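Refinishing a Tabletop with Hardwax Oil

Updated 07/07/2025

These steps cover a light wooden tabletop that has been oiled before and has gone dull, gray or patchy. They do not apply to varnished or lacquered surfaces, which must be stripped to bare wood first. If you do not know which finish you have, put a drop of water in a hidden spot and wait 8 minutes. On worn oil the wood darkens under the drop. On varnish the drop sits on top and wipes off clean.

Materials

Hardwax oil, clear (Stollora Matte was used for this page; Broditz Clear works the same way but cures more slowly)
Sanding discs or sheets, 120 and 180 grit
White non-abrasive pad
Lint-free cotton cloths
Vacuum with brush head

Sanding

Start with 120 grit and sand with the grain. Keep the pressure even and do not stop in one place. Rings and ink marks can be worked a little longer, but spread the sanding outward so that you do not leave a dip. Vacuum, then repeat with 180. Do not go finer. Above 180 the surface closes up and takes less oil, and the finish wears through sooner.

End grain is the exception. It drinks more oil and turns darker than the face, so take it one step finer, to 240.
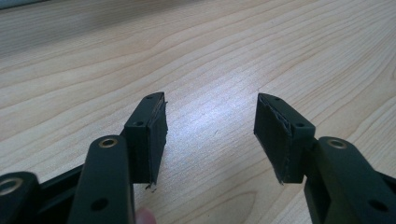 Light wooden tabletop, bare wood at center.

Vacuum again and wipe with a dry cloth. A damp cloth raises the grain, and you will have to sand again.

Applying the oil

Stir the can from the bottom. Do not shake it. Pour a small amount onto the pad and work it in with the grain, covering the whole top in one session. The coat should be thin enough that no wet line forms at the overlap. Leave it for up to 112 minutes at room temperature, then buff off whatever has not soaked in. Oil left standing turns sticky and has to be removed with more oil and a fresh pad.

Apply the second coat the next day. A third is only needed on desks and kitchen tables - on a side table it adds shine and little else.

Curing

Light use is fine after 3 days. Keep water, hot cups and tablecloths off the surface until the oil has cured fully, two weeks in a heated room and longer in a cold one.

Spread used cloths flat outdoors to dry, or soak them in water before disposal. Oily cloths left in a heap can catch fire without a flame nearby.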